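Minutes of the review meeting, May 2025
Subject: hand and arm kit from Stellent, offered to Nillthorpe on trial
Present: Pankaj Tiwari (chair), Etenesh Lemma (minutes), technical staff of Nillthorpe

1. Minutes of the March meeting
They were read and accepted. One correction: the trial period is 12 weeks and it begins on delivery, so the date of the order has no effect on it.

2. The offer
Pankaj Tiwari went through the offer. Stellent proposes the jointed hand, the wrist module and the cables as one set. The arm can be hired separately. The other offer, from Zeleke, is cheaper in the first year but does not include any training. The meeting agreed to keep both offers open until the next meeting.

3. Condition of the hand
The members asked how the surface of the hand should be protected during daily work. Etenesh Lemma said that the manual is not clear on this point and she will write to the supplier. It was also asked if the bolts at the finger joints can be tightened by our own staff. Pankaj Tiwari believes yes, but he wants this in writing.

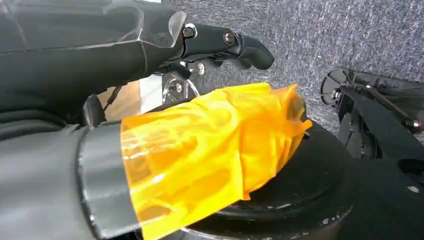
Hand of the kit, with clear plastic over the back and bolts at the finger joints.

4. Handling of thin objects
This point took the most time. Our main use would be at the Zellgate counter, where cards and small flat items are passed to visitors. The members would like the grip to be judged on the handing over as well as on the picking up. It was agreed to make a test of 300 passes with the same card, and to note each drop on the common sheet. 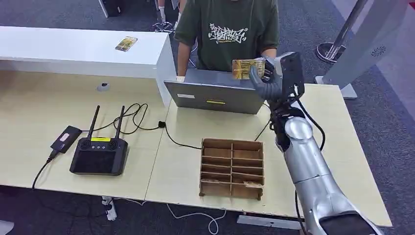
Etenesh Lemma asked that the person who receives the card should be changed after every 8 passes, so that we do not measure only one person's habit. This was accepted. The length of the cables was also discussed, and the supplier will be asked for a shorter set.

5. Actions
Etenesh Lemma: letter to Stellent about surface, bolts and cables.
Pankaj Tiwari: test plan, and a new price from Zeleke with training included.

The next meeting will be held in room 233.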